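27/07/2020

Second site visit to the hospital at Havville. Arrived before the shift change and went straight to the ward block. The building has 215 licensed beds, of which 40 are closed while the Susard wing has its ventilation replaced. The closed beds still appear in the daily census, so the occupancy rate sent to the district looks lower than what the wards are working with. I marked this for correction.

Met with Rosimeire Coutinho in the referral office. Transfers from the Kirnden clinics come in by phone and are written on a paper form, then typed into the admissions system by the evening clerk. The delay between the call and the entry is almost 5 hours on a busy day. During that time the bed is reserved on paper and free in the system. Two departments can assign it — this has happened, and the second patient waits in the corridor by radiology.

Laboratory next. Sample labels print correctly now. The backup freezer has its own circuit but the alarm still reports to a desk that is unstaffed at night. Same finding as in November. Asked for the alarm line to be moved to the switchboard.

Pharmacy stock records match the shelves except for IV fluids, where cartons are logged by the pallet and issued by the bag. The unit of issue needs to be fixed in the item file before any count will agree.

Lunch late, in the Vasconcelos building. Soup, bread, bad coffee. Typed up the morning notes there and found I had left out the oxygen manifold readings. Went back for them. Both banks in range, changeover valve tagged and dated.

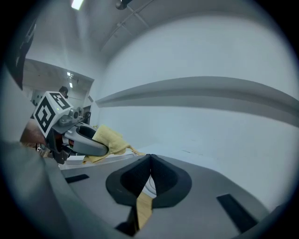 Should the closed beds be removed from the license count? Leave them in the license count and take them out of the daily census, with a separate line for beds out of service.

Draft of the transfer section is done. Still to write: laboratory, pharmacy, medical gases. Rosimeire wants the bed figures first, so those go out tomorrow morning.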